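Bastside Confirms Acoustic and Lighting Specification for Fedoruk Centre Tenancies

Wednesday, September 8, 2021

Bastside has released the final fit-out specification for the ground-floor tenancies at the Fedoruk Centre. The document covers partition construction, ceiling treatment, luminaire selection and table finishes, and applies to all leases signed or renewed after publication. It replaces the interim guideline issued to tenants last December.

The specification sets a minimum maintained illuminance of 700 lux at work surfaces and limits overhead luminaires to a single continuous run per bay. Partition walls between tenancies must achieve a weighted sound reduction index of 39 dB when tested on site. Table and bench tops are to be low-sheen and dark or mid-grey in colour, to control reflected glare under linear fittings.

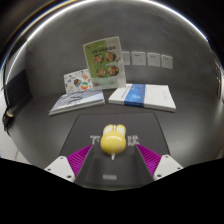

Seraina Zwahlen asked during the consultation period whether the 39 dB figure would be measured with services penetrations in place, and submitted that a laboratory result alone should not be accepted. The final text adopts that position. Testing will be carried out after cable trays and ductwork have been installed and sealed.

Pestum has been appointed to supply ceiling absorbers for the common areas. The programme comprises 946 square metres of panel, installed in two stages outside trading hours. Tenants may order the same product at the head contract rate or nominate an equivalent, subject to written approval from the centre's design manager, Trudy Hollis.

Signage is dealt with in a separate schedule. Freestanding table signs are permitted in food and mixed-use tenancies without application, provided they do not obstruct egress paths. 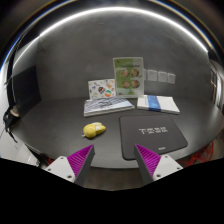 Wall-mounted and suspended signs require a drawing at 1:20 and a fixing detail. Illuminated signs must be connected to the tenant's own distribution board and switched separately from general lighting. 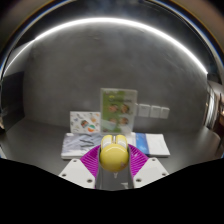
Colour rendering was the most heavily revised clause. The interim guideline accepted a general index of 80, which the review found inadequate for retail and food display. The new minimum is 90, assessed with the fitting at full output. Saturated yellows, such as that of a glossy round object held over a grey tabletop, are included in the site check alongside reds and skin tones. Fittings that fail must be replaced at the tenant's cost.

Existing tenants have up to 775 days to comply with the lighting clauses. The partition clauses apply only to new work.

Copies of the specification are available from the Bastside tenancy office.

Contact: Hemi McAlister, Tenancy Coordination, Bastside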